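4.2 Equipment planning and hidden costs

Vendors of hand-held data collection kits tend to quote a price per gripper. We doubt that this figure is of much use to a lab writing a budget. The Troduris quote we worked from listed the gripper and its finger pads as one line item, with nothing for calibration, spare pads, or the desk space needed to run sessions. Hidayat raised the same complaint about the Flesoleo bid, which assumed a dedicated room.

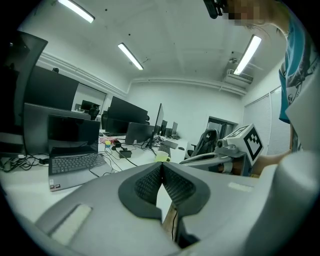 Figure 9. Two hand-held grippers in an office with desks and monitors.

Spare parts were the weakest part of both plans. Each bid allowed one replacement set of pads for 400 hours of use, and neither supplier would show the wear tests behind that number. The dimpled black mesh on the finger pads in Figure 9 is a contact surface, and we see no grounds for budgeting it like the housing. The marker cube on top of the second gripper was also missing from the Troduris parts list, so a lab that breaks one has no price to plan with. We therefore entered pads and markers as yearly costs over 18 months, prorated.

Space is harder to price. Sakalauskas argued that ordinary desks cost a project nothing, and the Wiston plan takes the same view. We remain unconvinced. Of the 13 budgets we reviewed, nine left out shared space altogether, and none gave a method for charging it.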